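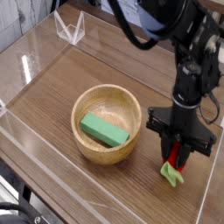
Green block in the wooden bowl.

August 31, 2023

The street festival program came in the mail and I read it twice at breakfast, looking for the catch. Last year they promised 154 stalls along Mustonen Street and I don't believe they had half that. This year it's 371. Where are they going to put them? The street hasn't grown.

Nadix is the main sponsor again, so the parade gets their name on the front banner and, I assume, on everything else down to the paper cups. I don't mind a company paying for the portable toilets. I do mind that the parade now starts at 5, in full sun, and goes past their new building, where it never used to go. The program calls this "a fresh route." The old one went down the hill to the river and you could sit on the wall and watch the whole thing without paying for a seat.

They say 3000 people marched last September. I was there for all of it, with a sore foot, and I would have guessed a lot less – but then I also left my glasses at home.

The evening music is Vustau, who I have never heard of. Listened to two songs while doing the dishes. The second may have been the first one again. Grollesetti are down for the closing set, and they are good, or were when they still had the trumpet. The program doesn't say anything about a trumpet.

Bleachers are 20 percent off if you book before the weekend. Off what? There's no price anywhere on the page.

I'll go, of course. I've said I wouldn't for years and then I hear the drums from the kitchen and put my shoes on. Need to find the folding chair and check whether the strap was ever fixed. Also bread, stamps, and call about the gutter.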